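Parts and Stockroom Assistant, part time
Fludlow Repair Workshop
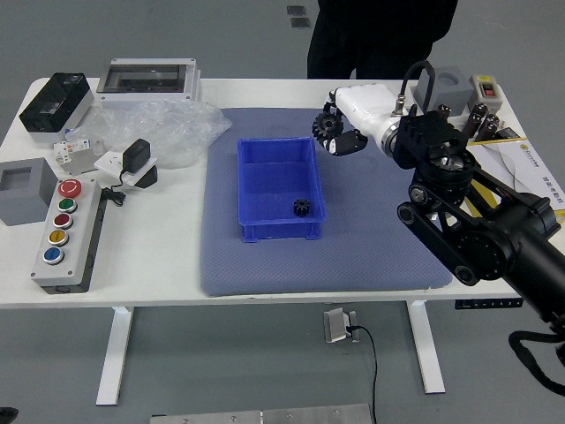 Fludlow is looking for a stockroom assistant to start in December. The job is 90 hours a month, split over mornings and early afternoons. Shifts begin at 7:30 a.m.

You will work with Gunnel Åberg, who runs the stockroom, and report to Geert Postma. We fix small appliances, mostly mixers, fans and sewing machines, for households and for three local shops.

What you will do:
Check in deliveries and match them to orders
Label parts and put them away
Pull parts for the repair benches
Keep the stock list up to date
Pack finished repairs for pickup
Answer the phone when the front desk is busy

You do not need repair experience. You do need to read part numbers carefully, lift 30 pounds and be comfortable with a basic spreadsheet. A second language is useful - many of our customers speak Spanish or Polish at home. A driver's license is a plus, as we sometimes need someone to take the van to our storage unit on Jornon Street.

Pay is $19.50 an hour, with a raise after 5 months. Part-time staff get paid sick leave and a bus pass. There is free parking behind the building, but it fills up by 8 a.m.

To apply, send a resume and a short note about your last job to Esperanza Ostrowski, or drop them off at the front desk. Please include two references and the hours you can work. Interviews take half an hour and include a short sorting task - we pay for your time. We will answer every application, usually within two weeks.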